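Playtesters wanted: Sarnero, a mobile adventure for phones and tablets

Grendus is looking for players to join the closed playtest of Sarnero, our first mobile game. If you like puzzles, boats, bad weather and arguing with lighthouse keepers, we'd love to have you!

We're a small studio and we've been working on Sarnero for a good while now. It's a story-driven adventure set on a chain of islands where the tide charts have stopped making sense. You play Carel, a mail carrier with a leaky dinghy and a satchel full of letters that somebody would prefer weren't delivered. Five chapters are finished from start to end, and the test build has all of them. They're rough in places. The music in chapter four is still a placeholder, and the harbour map has a habit of opening upside down on older tablets (we're on it).

We have room for 78 players in this round. Past testers from our desktop game Courtois are welcome to apply again, and so is anyone who's never tested anything in their life. We especially want to hear from people who don't usually play adventure games, or who gave up on them years ago.

What you'd be doing

You'll get the build on your own phone or tablet, iOS or Android, and play it in your own time over 2 weeks. Most people need some 5 hours to get through everything, though you're free to wander off and fish for as long as you like. After each chapter there's a short questionnaire inside the game. It takes a few minutes and you can skip any question you don't care to answer.

There's also a group call on the Wednesday evening of the second week, starting at 7 pm. Marietjie Ndlovu, our lead designer, runs it, and she'll want to know where you got stuck and what you tried before you gave up. Please don't be polite about it. The whole ferry puzzle in chapter two was rebuilt after the last call and it's so much better now. If you can't make the call, a written note or a voice message is fine.

Who can apply

You need to be 18 or older and comfortable reading English, as the game has a lot of dialogue (1,225 lines at last check, and Wian keeps writing more). Your device should have a working speaker or headphones for at least part of the test. Android players will need to install the build from a link we send, and Refilwe Makhubela is happy to walk you through it if that's new to you.

We'd be very glad to have players who use larger text, colour filters, captions or one-handed controls. All four are in the build, and we want them tested by people who rely on them. Tell us what you use in your application so we can set up your copy properly.

What you get

Testers receive the full game on release, for whichever platform they prefer, plus the soundtrack once Bheki Van der Merwe has finished recording it. Your name goes in the credits if you want it there, spelled however you ask. This isn't a paid role, and there's nothing to buy inside the test build.

The small print, in normal words

Please don't stream the build or post screenshots from it. You can tell people you're testing Sarnero, and you can say whether you like it. The build records where you tap, how long each puzzle takes and when the game crashes. It doesn't look at anything else on your device. You can drop out at any point, and we'll delete your play data if you ask.

How to apply

Fill in the form on the Playtest page of our website. We ask for your device model, your time zone, the last game you finished and one you didn't. Marthinus Modise reads every application and answers all of them, including the ones we can't fit in this time. Applications close at the end of April, and builds go out the week after.

Questions first? Use the contact form and put "Sarnero playtest" in the subject line.

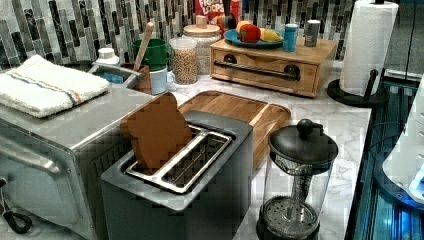 Toast and a French press on the kitchen counter.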